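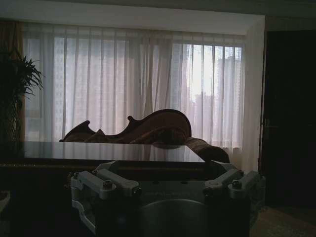
In defence of the plain white sheer

February 8, 2022

Every few months I read that net curtains are finished. The people who write this tend to live in houses with gardens, or on the top floor with nothing opposite. I live in a flat with towers across the way, and I would like to speak up for the sheer curtain, hung wide, from the top of the window almost to the floor, with nothing printed on it.

The case against sheers is mostly a case against bad ones. People remember their gran's nets, which were short and went yellow from the cooker and the cigarettes. They stopped at the sill and they had swans on them. I wouldn't hang those either. A long plain panel in a thin white fabric does a different job, and it does it all day without anyone touching it.

The main thing it does is deal with the view. Ours is other people's buildings. On a clear morning with the curtains open I can see into a good many kitchens, and I suppose they can see into mine. With the sheers drawn the buildings are still there, but pale, and I stop looking at them. I know what the weather is doing. I know if it has got dark. That is as much of the outside as I want while I am eating toast.

Blinds are the usual answer and we tried them first. We had a roller blind from Vidgate in the last place. It was either up, and we were on show, or down, and we had the lights on at lunchtime. Halfway was the worst, as the light came in at knee height and the top of the room was gloomy. Slatted blinds are better for light but they need dusting one slat at a time, and I have never met anyone who does it.

The other thing I want to argue for is dark furniture in front of a white window. The advice you get in shops is to put something pale there so the room feels bigger. I think this is wrong. Pale things against a bright window go to nothing. A dark piece with a good outline is worth looking at from across the room even when the light behind it is too strong to see the detail. A chaise longue with a carved back is nearly all outline. You get the scroll, the dip and then the high rounded part, and you can read it from the doorway. Put the same piece against a dark wall and you have a brown lump.

The same goes for plants. A tall one with long arching leaves looks better as a shape than it does close up, where you notice the brown tips. Ours gets turned when I remember.

There are things to be said on the other side. A dim room is a dim room, and sheers take away some of the light. On a grey day in October we put a lamp on by three. They also do very little after dark. Once the lights are on inside, the whole arrangement reverses and the neighbours get the better of it. For that you need a second layer, and a heavy drape in tan or brown at the side will do it. It doesn't have to match anything. I would spend less on it than the shop suggests.

What I would spend money on is width. Most disappointing sheers are simply too narrow. The fabric should be at least 2 times the width of the window, so that it still falls in folds when it is fully drawn. We were quoted 450 pounds by Rastogi for made-to-measure, which included fitting, and we paid it. Ready-made panels from Natum would have been a good deal cheaper, but we would have needed extra ones to get the fullness, and the hems would have landed wherever they landed.

Washing is easy. Cool wash, short spin, and hang them back up damp so the weight pulls the creases out. I do ours when the bottoms start to look grey.

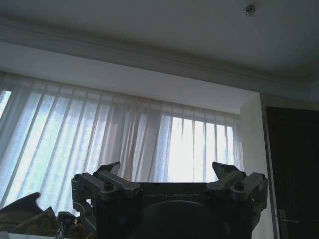

Sheers drawn, with the daylight coming through.

I don't expect the magazines to come round. They have moved on to bare glass, and bare glass is lovely if you have a hill to look at. Most people in flats have a car park or another block. A long white curtain costs less than moving, and ours are staying up.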